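Recipe cards or an app?

bekon_baker
11 posts
I finally switched to stiff cards for my recipes and I love them! They stand up against the flour jar, they survive my kids, and I can shuffle the week's dinners around on the counter. Anyone else?

Plesix
360 posts
Tried it, went back to my phone. Cards get greasy and you can't search them. Sorry!

claire_p
496 posts
Have to disagree with Plesix. Grease wipes right off if the stock is heavy enough - thin index cards are the problem. My grandma's friend Clémence Perrin wrote hers in pencil and I can still read every one.

Plesix
360 posts
OK but where do you keep them all? My drawer is full of takeout menus.

bekon_baker
11 posts
Bread box! Dinners in front, cakes in back. I did round the corners on the newer ones and wow, so much nicer to flip through. A stiff one is easy to pick up by the edge too, even with messy hands.

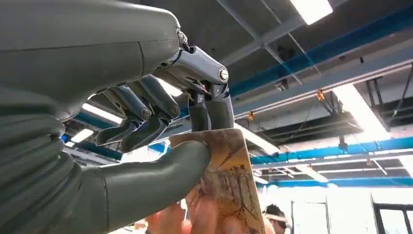
Reply 2 pages back: What pen do you use?

claire_p
496 posts
Plain ballpoint. Gel smears on me every time.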